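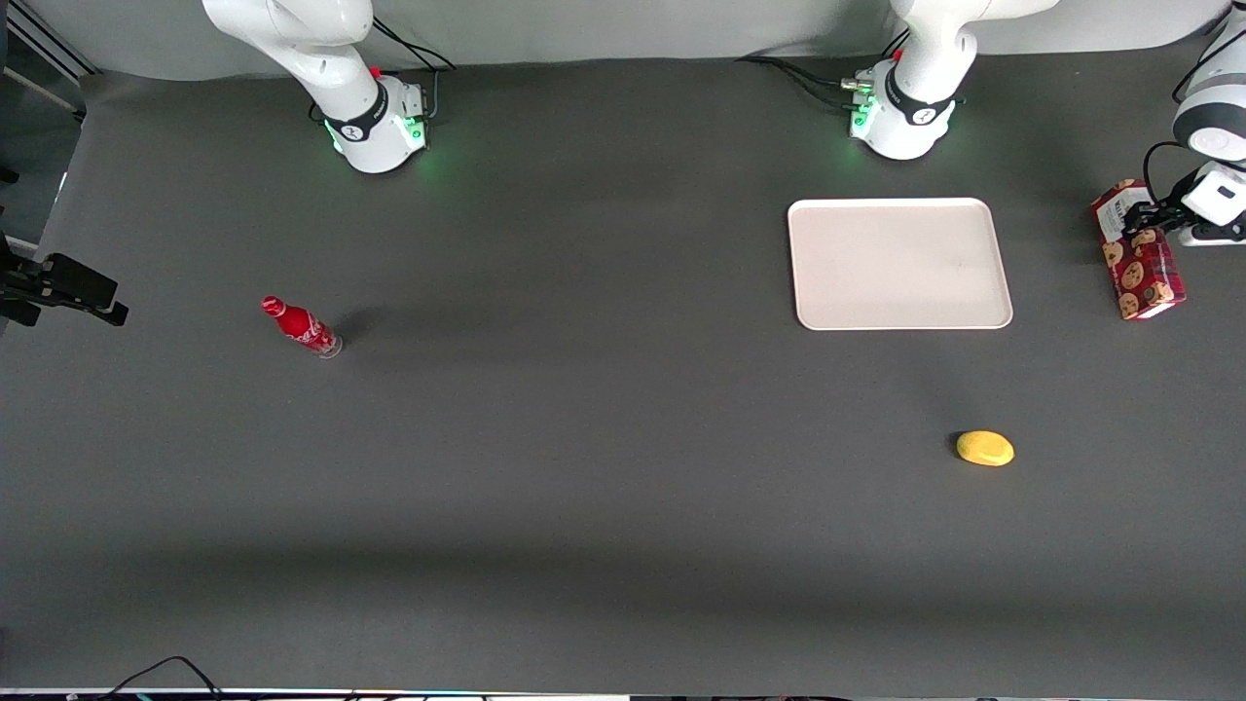
Who was going to play the back half of the cow?

Bontu Sisay was, because she had missed the meeting.

She found out at the door of Sutisthorpe village hall, with her scarf still on, when Mirjam Wyss came at her with an armful of brown fur and the sort of smile that people put on for bad news. Mirjam had directed the August show for longer than anyone liked to work out, and this year it was Jack and the Beanstalk, moved to summer after the roof let the snow in.

"You'll be with Zivus," said Mirjam. "He's a lovely front half. Very steady."

Zivus drove the school bus and was steady in all things, but he was also a good deal taller than Bontu, so that the cow, when they first stood up in it, sloped sharply down towards the tail like a sofa going downstairs. Mirjam walked all the way round them and said that plenty of cows had hills to think about, and could they please try the dance.

The dance had 8 steps, a turn and a curtsey. Bontu learned it in the dark, holding on to Zivus's belt and listening to old Bouvier at the piano, who played everything a little faster after his tea. She trod on Zivus, and Zivus begged her pardon. She turned left when the head turned right, and for a moment the cow was in some danger of becoming two cows - but the stitching was Mirjam's own and it held.

By the last rehearsal she had grown fond of it in there. It smelled of mothballs and peppermints, and she could hear things that she never heard from the stalls: Jondico, who was the giant, muttering his lines behind the beanstalk, and the small children in the chorus whispering about whose turn it was to be sick.

On the night itself the hall was full by 5 and the windows had to be propped open with hymn books. Bouvier struck up. The cow went on, sloping, and somebody's grandmother laughed so warmly and for so long that the whole front row caught it from her.

"Ready for the curtsey?" whispered Zivus.

"Go on, then," said Bontu, and bent her knees.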